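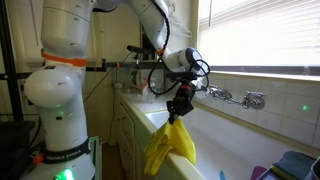 Figure 1. The arm at the kitchen sink with the rubber gloves in its gripper.

Can a Robot Arm Tidy a Kitchen Sink? Report on the Summer Project

Group members: Fraser Baird and one other student
Supervisor: Eilidh Mowat

1. Why we chose this question

In our first meeting the supervisor asked each of us to name one chore which we would gladly give to a machine. My partner Fraser said ironing. I said the sink, by which I mean all the small work that is left after the dishes are done: the gloves, the cloth, the sponge, the things at the bottom of the basin. In my family this was always the work of the youngest child, so I have a lot of experience in it.

There are many videos on the internet in which a robot folds a shirt or loads a dishwasher. When we read the reports behind such videos we often could not find how many times the task was tried. Our aim was therefore modest. We wanted to take one ordinary chore, repeat it enough times, and write down all results, also the bad ones.

2. The place and the equipment

The work was done in August in the training kitchen in the Linton building. The kitchen has a deep white basin with a wall tap, white tiles behind it and a large window with blinds. We did not change anything in the room for the robot. This was important to us, as in several papers we read the kitchen was built for the experiment and everything stood at a comfortable height.

The arm is a Franka Emika with a black gripper. It cannot drive around, so it can only do what is in its reach. For planning the movements we used a program called Shearer, which was written by earlier students of our department. It is good in general, but the manual is short and two of its chapters are missing. We lost nearly one week in learning how to set the height of the basin rim correctly.

3. The tasks

We defined three tasks.

Task A: pick up a pair of rubber gloves and hang it over the front rim of the basin.
Task B: pick up a folded cloth from the basin and put it on the counter.
Task C: take one small plastic object out of the basin and put it in a container.

In total we made 106 attempts. Task A was tried 50 times, because we considered it the most interesting. The rest was divided equally between B and C, so 28 attempts each.

An attempt was a success if the object stayed in its goal place for one minute after the gripper opened. Fraser wanted a stricter rule for the gloves, that both gloves must hang separately, side by side. I was against it, since I do not hang them like this at home either. The supervisor decided for the simple rule.

4. Results

Task A: 31 successes from 50.
Task B: 14 successes from 28.
Task C: 20 successes from 28.

The gloves are easy to see. They are bright yellow on a white basin and the camera found them in every attempt. The difficulty is that they have no fixed shape. In Figure 1 the gripper pinches the gloves at the top and the rest is a crumpled bundle, with one part going into the basin and another part over the front edge. How this bundle will lie after opening the gripper depends on the weight on each side. If more rubber is inside, the gloves slide back into the basin. We counted 8 attempts of this kind. In the other 11 failures only one glove was picked up and its partner was left behind.

The cloth gave the worst result, and we did not expect this. A flat folded cloth is only a little higher than the surface under it. The fingers went down, closed, and came up with nothing, or they took the upper layer only and the cloth opened. Pressing harder was not a solution, as the arm stops itself when it feels too much force.

With the plastic objects the problem was mostly the wall of the basin. The basin is long and deep, and when an object was close to the wall, the wrist had no room to turn. In the middle of the basin it was nearly always successful.

5. Time

One successful attempt of Task A took 50 seconds on average. I can do the same in two or three seconds without looking. We tried to make the arm faster, but then the gloves began to swing and we went back to the slower setting.

I think the time is not the main problem for a household. If the machine works when I am asleep, it may take an hour. More serious is that a person had to stand beside it all the time. One of us always had a hand near the stop button, and after each failure we put the objects back ourselves.

6. Comparison with other work

Two groups before us worked on similar chores. The Trisetitz project looked at sorting cutlery and reported better results than ours, but with hard objects only. The students of the Mostetden project tried to fold towels on a flat table, and their difficulty with the upper layer of cloth is very similar to what we saw in Task B. They solved it partly by pushing the towel into a small wave before gripping. We read this too late to try it.

7. What we would change

We would begin with the cloth and give it most of the attempts. We would also test with wet gloves and a wet cloth, because all our tests were made dry and a sink in use is not a dry place. The lighting should be written down too. On bright mornings the upper part of the camera picture was washed out by the window, and we have no notes on which attempts this concerns.

My own answer to the question in the title is "partly, with somebody watching". Fraser would write "not yet". We agreed to leave both answers in the report.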